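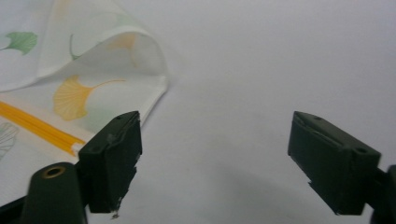

Par Bienvenido Javier
Avril

Ma tante Hjørdis pliait les serviettes comme d'autres récitent le chapelet, et quand elle est morte j'ai hérité de la pile entière, avec l'obligation morale (c'était écrit au dos d'une enveloppe !) de m'en servir pour le repas de printemps à Morura. Je me suis donc installé un matin devant la table, tout content de moi, persuadé que j'en aurais pour un quart d'heure. La première, celle aux feuilles de ginkgo, je la connaissais depuis l'enfance : fond blanc, une grande feuille jaune bien étalée, une verte plus près du bord, et cette rayure jaune orangé que je suivais du doigt pendant que les adultes parlaient d'argent. J'ai rabattu un coin. Il est resté en l'air, tout rond, avec l'imprimé qui transparaissait un peu à l'envers, et impossible de me rappeler la suite.

J'ai appelé ma cousine à Flerudthorpe.

— Tu te souviens du pli de Hjørdis ?
— Lequel ? Elle en avait 3. Celui des enterrements, celui de Pâques et celui pour les gens qu'elle n'aimait pas.
— Celui de Pâques.
— Ah, celui-là, il faut demander à Macaraeg.

Le vieux Macaraeg tenait la blanchisserie de Brovusbridge, et pour être franc je le croyais mort lui aussi. Pas du tout ! Il a décroché à la deuxième sonnerie, il m'a fait répéter mon nom, puis il s'est tu si longtemps que j'ai cru la ligne coupée.

— Le coin, a-t-il fini par dire, vous l'avez rabattu vers vous ou vers la fenêtre ?

J'ai regardé la serviette. J'ai regardé la fenêtre. J'ai dit vers moi, un peu au hasard.

— Alors vous faites celui des gens qu'elle n'aimait pas. Recommencez.

J'ai tout remis à plat, je l'ai lissée avec la main, j'ai tourné autour de la table comme un imbécile. Il me dictait, je pliais, le téléphone coincé contre l'épaule : la pointe sur la tige, la rayure dessous, et surtout ne pas appuyer. Au bout d'un moment il s'est mis à raconter autre chose, un bal, une nappe brûlée, Hjørdis à 41 ans qui riait sur le quai de Brovusbridge avec ses chaussures à la main. Je n'ai pas osé lui dire que j'avais fini.

— Elle vous aimait bien, ai-je tenté.
— Elle m'a invité deux fois, a-t-il répondu. Les deux fois, j'ai regardé de quel côté était le coin.

Je lui ai demandé s'il était libre pour le repas. Il a dit qu'il verrait, à cause de sa hanche, et il voulait savoir si on servait toujours l'agneau.

Dernière mise à jour : avril, 9 h 00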